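Open Afternoon at the Voletti Building: Kitchen Robots, First in Simulation

In January our members were invited to an open afternoon at Nilitz, the small software firm on the third floor of the Voletti building. We had 32 places and all of them were taken within one evening, so I want to report a little for those who stayed on the waiting list.

Nilitz builds simulated kitchens in which a robot arm can practice before it comes near a real one. The program is called Bevero. It has 110 kitchens at the moment, with different counters, sinks and floors, and the team told us they change the materials often so that the robot does not get used to one look only.

The demonstration was shown on the big screen in the meeting room. The task was cleaning up at the sink, and the part we discussed the longest was the approach to a small green object on the marble counter, next to the cutting board. It looks like a sponge. For a person this is nothing, but the arm must come down at the right height and keep clear of the board, which has a raised position in the program and counts as an obstacle. One member asked why the fingers move so slowly there. The answer was that speed is the last thing they tune.

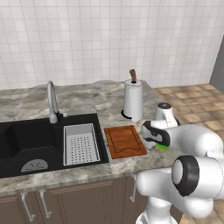

Questions from the audience

Most questions were about the step from the screen to the real machine. Nilitz does not hide that this step is difficult. A soft thing, for example, is hard to calculate correctly, and the same goes for water. Their partner Politis runs the tests on real arms, and we heard that the last series had 325 attempts. The results are still being checked, so we were not given a success rate.

Somebody also wanted to know if the program can be tried at home. Not yet - it needs a strong graphics card, and the license is for partners only.

Next visit

We hope to go to the Politis test hall in spring. It will be in 3 groups, as the hall is small. Please write to the newsletter address if you want a place, and mention if you were already on the waiting list for January. Those members will be asked first.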